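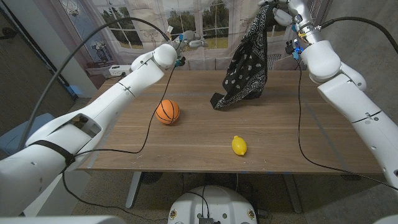
Dale Beaulieu wrote:
> Clause 7 wants cables clear of the work surface at all times. Do we fail a cell where one lies across the table between moves?

Océane Hiebert
Convenor, Drotwood bench handling list
April 2018

Dale,

As drafted, yes. I would sooner change the draft. The Melnyk text allows slack on the table if it stays outside the grasp area, and I propose we copy that wording into clause 7. 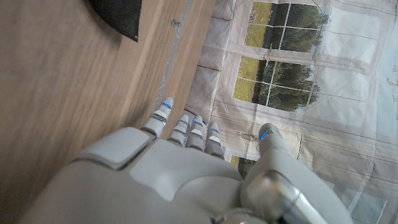
Océane Hiebert, list editor, Drotwood

Clause 8 is the harder one. It asks for a check of the bench for small fasteners before each run -- a screw on the table is enough to fail it. Tetden objected in September that this slows cloth work. I would keep it.

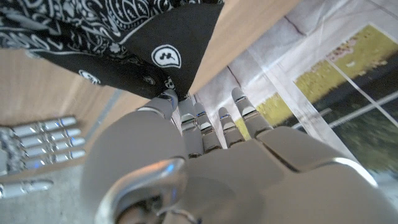

Hand and bandana, cloth handling.

Comments on both clauses to the list, please, with the clause number in the subject line.

Océane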